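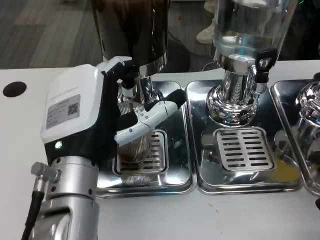

About the Albridge Robotics Club

Albridge Robotics Club is an after-school club for students in Years 10 to 13. We meet twice a week during term and spend most of the year on a single project. Members build, wire, program and test, and everyone is expected to have a go at each of these before settling on a favourite.

The club was started by Ginevra Rinaldi, who teaches design and technology, and Gönül Altıntaş, who teaches computing. It began in a corner of the art block with 4 students and two soldering irons. Membership is now 13, which is as many as the workroom will hold, and there is usually a short waiting list at the start of October.

What we are working on

The current project is called Bellini. The aim is for a two-handed robot to work at a self-service drinks counter: grinding coffee, filling cups, and clearing used ones away. Students chose the task themselves after a long discussion in which the other main contender was folding towels.

Each job is split into short stages, and a pair of students looks after each stage. The grinder pair deals with picking up the portafilter by its handle, bringing it up to the grinder outlet and keeping it level while the grounds fall. A portafilter is heavier at one end than the other, and most of the autumn term went on finding a grip that would stop it turning in the fingers.

The cup pair has a different set of problems. Clear glass is hard for the vision software to find, especially in front of polished chrome, and a ribbed cup gives different readings depending on how the light falls on it. They began with paper cups and moved on to glass when their results were steady enough.
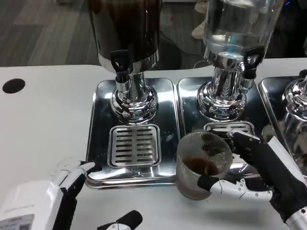

How the club runs

Sessions last 70 minutes. The first part is for setting up and safety checks, and the last part is for writing the log. The log is a shared notebook named Prultell after a password that was too good to throw away. Every test goes in it, including the failed ones, with the settings used and the initials of the pair who ran it.

The control software is written in Python. Our own library of hand movements is called Jitwood, and it has been added to by every year group since the club began. New members start by reading it and correcting the comments, then move on to making small changes of their own. Older members check the code before it is run on the robot.

Spills are wiped up between tests, and all drinks made in testing are poured away.

Competitions and open evenings

We enter one regional competition a year and show our work at the school's open evenings. Last year's entry was a sorting machine for library returns. Visitors are welcome to ask the students questions, and they are the best people to answer them.

Costs

There is no charge to join. The club raised £2630 last year through a sponsored walk and the summer fair, and the money was spent on sensors, cables and spare finger parts.

Joining

Students do not need any experience. Ask for a form at the computing office or speak to either member of staff. Forms for the summer term should be returned by 05/03/2018.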